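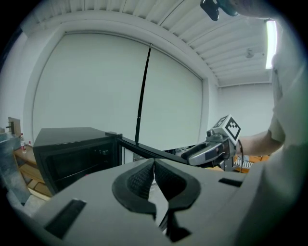

*Black microwave oven, door open.*

# Open day at the Wusent pottery, Sauerland

We drove over from Horndale in November for the open day at Wusent, a stoneware factory in a side valley of the Sauerland. They make mugs, bowls, lidded baking dishes and a line of heavy plates for canteens. I had wanted to see the place for years, mostly for the kilns. What follows is from my notes, in the order we went around.

## Getting there

The last part of the road is narrow and the sign for the factory comes after the turn, so most people overshoot it. Parking was in a field behind the warehouse. The ground was soft and I would bring boots another time. Entry was free, but you had to sign up for a tour slot at the gate. We got there at 9:40 and were put on the 10:15, which left time for coffee in the packing hall.

## Clay preparation

Our guide was Detlef Grube, who runs the clay house. He has a quiet voice and the mixers were on, so the back half of the group missed a good deal. I moved up front after the first stop.

The clay arrives by truck in two kinds, a gray one that fires to a warm buff and a whiter one that is blended in for strength. Both are broken up, mixed with water in round tanks, and put through a screen to take out grit and bits of root. Then the slurry goes to the filter press, a long row of plates squeezed together by a ram at one end. When the press is opened, the clay drops out in flat cakes. We saw one opened. It makes a slapping noise as each cake falls, and there is a fair amount of gray water on the floor afterward.

From there the cakes go into a pug mill with a vacuum pump. Grube cut a slice from the end of a finished column and passed it around. Someone asked about air bubbles, and he said trapped air is blamed for a lot of breakage that really comes from ware going into the kiln damp.

## Forming

Mugs and bowls are made on roller machines. A lump of clay drops into a spinning plaster mold, a heated metal head comes down, and the wall is formed in a couple of seconds. The mold then travels through a dryer until the clay shrinks enough to lift out.

The baking dishes are oval, so they can't be made that way. They are slip cast. Liquid clay is poured into plaster molds, left to stand, and the extra is tipped out. The casting room has racks for 575 molds and they were nearly all in use. Each mold wears out after a season or so of steady work, as the fine detail goes soft, and the old ones are stacked outside under a tin roof. You can buy one for your garden if you like that sort of thing.

Handles are still stuck on by hand. Two women were doing it at a bench by the window, dipping both ends of the handle in slip, pressing it on, and wiping the seam with a wet sponge. They didn't look up much. I watched for longer than the group did and had to catch up.

## Glazing

This room was the least changed from the old photographs in the hallway. Plates ride on a belt under a curtain of glaze. Mugs are dipped. The bottom of every piece is then wiped on a moving strip of damp felt so it won't stick to the kiln shelf.

The glazes all look like the wrong color before firing. The dark green is pink in the tank, and the blue is close to brown. There is a board on the wall with raw and fired tiles side by side, 141 of them, going back to glazes the factory no longer sells. I would have liked a list of the names, but most of the labels have faded.

## The kilns

Rüdiger Strobel took over at the kiln hall. He was easier to hear and clearly enjoys his subject.

There are two kinds of kiln in use. The tunnel kiln runs day and night and the ware moves through it on cars, slowly, from the cool end to the hot middle and out to the cool end again. It handles the canteen plates and most of the mugs. The shuttle kilns are for the baking dishes and for short runs. One had been emptied that morning, and we could stand at the door and look in. The brick was still giving off heat.

A full load for the larger shuttle kiln is 3618 mugs if nothing else goes in with them, though Strobel said a mixed load is more usual. He spent a good ten minutes on how the shelves are set. Tall pieces go at the edges and flat pieces in the middle, and the gaps matter more than people think.

He also showed us a shelf of seconds. Pinholes, a dish with a crack running from the rim, a bowl that had leaned over and joined its neighbor. I asked what happens to them. The mild ones go to the shop and the rest are crushed for road fill.

## Sorting and the shop

In the sorting hall each piece is tapped with a wooden stick. A sound one rings and a cracked one gives a dull knock. We were allowed to try it, and my wife found the cracked plate before I did.

The shop was crowded by then. Seconds were on trestle tables at half price. We bought four bowls and an oval dish with a lid, in the dark green. The card in the dish says it is safe for oven, microwave and dishwasher, and that it should not go from the refrigerator straight into a hot oven.

Lunch was pea soup and rye bread in the packing hall, served in Wusent bowls, which you hand back. Tables were full from noon on.

## A few practical points

- The factory employs 167 people and only part of the line runs on the open day, so ask at the gate which halls are working.
- The tour is two hours with stairs. There is a shorter route on one level.
- Cash only in the shop.
- The bus from Sostbridge stops at the foot of the valley, and it is a steep walk up from there.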